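Product Review: Forska Open Storage Box, Orange
Published by the Ludton Consumer Desk, Nov 24, 2020

The Forska is a one-piece cardboard storage box sold by Jirkis through its household catalog. It is intended for shelves, closets and tabletops, and it is offered without a lid. The Desk reviewed it as part of its regular coverage of low-cost storage for family homes. Two boxes were purchased at the regular retail price, and neither the maker nor the seller was told that a review was planned.

Scope of the Review

Readers who write to the Desk about storage ask most often about small, soft and oddly shaped belongings: plush toys, knitted items, cards and packets that have no drawer of their own. These goods weigh little but take up a good deal of room, and they tend to migrate to the nearest table. The review therefore concentrated on mixed household items and gave less attention to heavy contents such as books or canned food.

Assembly

The box arrives flat. The printed instructions cover both sides of a single sheet and are adequate, although the fold lines on the end panels could be marked more clearly. No tools, tape or glue are required. The corners lock by means of tabs that tuck beneath the inner wall, and a firm push is needed to seat the last of them. Once seated, the tabs held. Reviewers who took a box apart and rebuilt it found the second assembly easier than the first, with slight wear showing at the folds.

Loading and Access

The open top is the strongest feature of the design. Plush and crocheted pieces may be dropped in without arranging them, and they settle against one another well enough to keep thinner things upright between them.

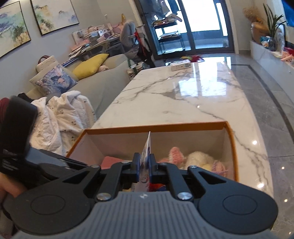
Access from above remained good even when the box was nearly full. A flat card or packet can be slipped in along the inner wall and drawn out again without emptying the contents, provided that it has not worked its way to the bottom. The pale interior is a help in this respect. Small dark objects are easy to find against it, which cannot be said of the all-brown boxes the Desk has reviewed in the past.

The absence of dividers will trouble some households. Soft goods and small hard goods end up together, and the smaller ones sink. The Desk recommends a pouch or an envelope for anything that must be found quickly. Jirkis does sell an insert for this purpose, but it was out of stock during the review period and is expected to return in December.

Strength and Wear

The walls are firm enough for light contents. When a loaded box was lifted by its rim, the long sides bowed outward slightly; carrying it from beneath is preferable. After 22 days of daily use the corners remained square, and the orange surface had picked up only light scuffs along the lower edges. The cardboard is not treated against moisture. It should be kept away from sinks and open bottles, and tubes of lotion or cream are best stored elsewhere unless their caps close tightly.

Size and Placement

Prospective buyers are advised to measure the intended shelf before ordering. The catalog gives outside dimensions only -- a common practice, but an unhelpful one when the buyer needs to know what will fit within. On an open table the box is stable and does not slide when items are taken from it. The color is a strong one. It shows clearly against a pale tabletop, and households that prefer quiet furnishings may wish to wait for the gray version announced by the seller.

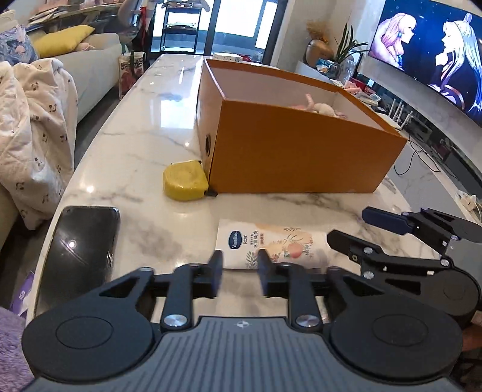
Comparison With the Amin Carton

The nearest competing product considered by the Desk was the Amin carton, which has a fitted lid and a heavier base. The Amin is the better choice for long-term storage and for stacking. For belongings in daily use, however, the lid proved a nuisance, and in two of the participating homes it was set aside within the first week. The Forska is also quicker to put together.

Recommendation

The Forska is recommended for toys, knitted goods and other light items that are taken out and put away often. It is not recommended for damp rooms, for heavy contents or for stacking.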